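Track Inspection Checklist: Dradisthorpe to Mensah Hut
Autumn round, April. Inspected by Shobha Ramasamy, walking south to north, 11 km. 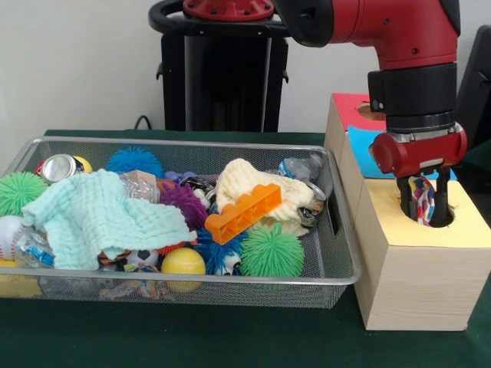 I set out from the Dradisthorpe car park at first light, which in April gives you enough day to reach the hut, eat lunch and get back without a headlamp, provided you don't stop to argue with a signpost. I stopped to argue with a signpost.

1. Car park and trailhead sign
Pass, with comment. The map board is sound. The "You Are Here" sticker has migrated to the far side of the river again, where I was not.

2. Intentions book
Pass. Pen present and working. One party has listed its destination as "up". Please write something a search crew could use.

3. Boardwalk, Wulleo Swamp
Fail. Two planks have rotted through near the northern end and a third has ambitions. Taped off. The wire netting has lifted in places and will have your toe if you let it. Timber requested, as it was last year.

4. Footbridge, Wulleo Creek
Pass. Bolts tight, handrail firm, load plate legible. Slippery as a politician after rain.

5. Signpost at the Vemport turnoff
Fail. Arm swings freely, so Vemport is currently wherever the wind says it is. I wedged it with a rock. Needs a new bracket before the long weekend crowd comes through.

6. Gully steps
Pass, just. Leaf litter cleared from the drains by boot. Risers were set by someone with a much longer leg than mine. No loose treads.

7. Ridge section, cairns and markers
Pass. Markers visible one to the next in clear weather. Some kind soul has built extra cairns leading to a nice view and a 29 metre drop. Dismantled. If you enjoy stacking rocks, your own backyard is ideal.

8. Climb to the saddle
Not assessed in full. 245 metres of ascent, the upper part in cloud. What I could see of it was in good nick. My knees have lodged a separate report.

9. Mensah Hut
Tank: half full, tap not dripping.
Stove: flue clear, door latch stiff.
Bunks: fine — mattresses less so.
Toilet: pass. I will say no more, having held my breath.

Follow-up
Boardwalk stays closed at the northern end; use the marked detour and expect wet socks. Anyone heading up with a 13 mm spanner and a free afternoon, the signpost would be glad of you.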